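Vukau AF2 Garment Steamer: User Manual

Section 4. Filling, heating and first use

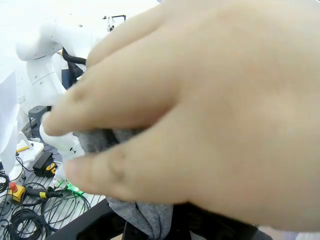
Read Section 2 (Safety) before you plug the steamer in. The first fill takes a little longer than later ones.

1. Stand the base on a level floor, at least 19 cm from any wall or curtain.
2. Lift out the tank by its handle and unscrew the cap.
3. Fill with cold tap water up to the MAX line. In hard water areas use half tap water and half distilled.
4. Screw the cap on tightly and press the tank down until it clicks.
5. Hang the steam head on its hook and switch on. The light flashes while the water heats.
6. When the light stays on, point the head into a sink and hold the trigger for 11 seconds. Some spitting is normal on first use.

CAUTION: Steam leaves the head at high pressure. Never steam clothes while someone is wearing them.

We use cookies to improve your visit. Accept | Manage settings

7. Start at the collar or waistband and work down. Keep the head moving.
8. For wool and felted fabrics, fit the brush and hold it 2 cm off the surface. Test on an inside seam first.

Note: A full tank lasts nearly 245 shirt-lengths on the LOW setting. Coats use far more.

9. Switch off, unplug and leave to cool before emptying the tank.

Descaling is covered in Section 6. Use Trostier descaler or plain citric acid. Do not use vinegar.

Revised 10 Nov 2022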